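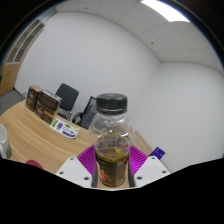

Clear plastic bottle, black cap, fingers on both sides of it. The easy part of the Udik protocol.

OK, thread on the Udik result, because people keep sending it to me with the word "solved" in the message and I have been redoing it since November.

The claim, for anyone who missed it: collect 200 demonstrations with a hand-held gripper, train one policy on them, put the policy on an arm it has never seen, and it picks and places household stuff in rooms it has never seen.

The first half I believe. You walk up to a desk holding the gripper, do the task, put the thing down, go again. It's fast. I had my 200 sooner than I expected and my wrist was fine.

The second half is where I start asking what "never seen" means.

Read the appendix. There are 8 test rooms. They are all offices. They all have a light-colored desk. Several are in the same building as the training rooms, which you only find out from the acknowledgments.

I'm not accusing anybody of anything. Offices are where researchers are. But "generalizes to offices like ours" would have been a different title.

Also the table height never changes by more than a little. Go look at the plots of starting camera height. It's a stripe.

Somebody will reply that my own desk is light wood in an office too. Yes. I started as close to their setup as I could on purpose. If it doesn't hold there I don't need to go find a kitchen.

So what did I get? 40 trials on the bottle with the arm, same success rule as theirs. My number is well under theirs. I'm not posting it yet, and the reason is in the next few posts.

The success rule. In Udik a trial counts if the object "ends up in the target area." It doesn't say upright. It doesn't say in one attempt. It doesn't say how long you wait.

I ran my videos past Müzeyyen Sezer without telling her which rule I'd used. She scored them her way, I scored them mine, and the gap between our two scores was bigger than the gap between Udik and the baseline it beats in the main table.

That should worry people more than it seems to. Same videos! Same arm!

Her rule, by the way: upright, inside the area, fingers open and clear of it, no second try. It's a mean rule. I like it. I've switched to it and I'm rescoring everything, which is why there's no number yet.

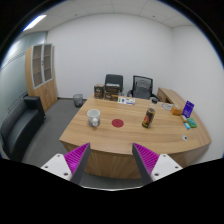 Next thing, clutter. The paper says scenes include "natural distractors." Fine, mine have distractors too, you put a few packages and a mug on a desk and leave them there. The question is whether you leave them in the same place.

In my first batch I did exactly that. The policy looked great. Then I moved the mug to the other side and it got noticeably worse at picking up a bottle that was nowhere near the mug.

Draw your own conclusion about what it had been steering by. Mine is that it had learned my desk.

The Seyoum folks ran into this with a different gripper and wrote it up in a short workshop note that I think has been cited by their friends and me. Their fix was boring: reshuffle every 5 demos, and keep a written list so you can't kid yourself that you did it.

I tried it. It helps. It also makes collection a lot slower, so the "one afternoon" line goes out the window. I'd trade the afternoon for the result any day, but then say so in the abstract.

Transparent objects. The paper has one figure with a clear bottle and one sentence saying performance was "comparable." Comparable to what? There's no row for it in the table. I've asked. The answer was friendly and did not contain a row.

A bottle with a big dark label around it is not much of a test of transparency anyway. The policy can just find the label. Peel it off and tell me how it goes. I'm going to do this myself and I don't have a strong guess.

Someone from Plotadix asked in my DMs whether I'd calibrated the finger width properly. Fair question. The first time, no. I redid it, threw out the early demos and started over. It moved my results less than I'd hoped.

Someone else asked if I was being paid by Nolmont to say this. I wish. I'd have a second arm.

Things I do think hold up, because I don't want this to be only complaining:

The wide view helps a lot. Crop it down to something narrow and everything falls apart, on my side same as on theirs. That ablation is solid.

And the data transfers from hand to arm better than I would have bet. I went in thinking a person's wrist would move in ways the arm couldn't follow. It happens, but it's rare, and the filter they describe catches most of it.

What I don't buy is the jump from there to "any room, any object." The evidence is a handful of similar rooms, a loose success rule, and clutter that may or may not have moved.

If you're one of the authors: raw trial videos, please. All of them, including the ones that got cut for "hardware faults." I count those as failures unless I can see the fault.

If you're redoing this too, send me your success rule before you send me your success rate. Over 40 people liked the last thread and I got one rule out of it.

Rescored numbers when Müzeyyen is through the second batch. She's slow and she's strict and I'm not going to rush her.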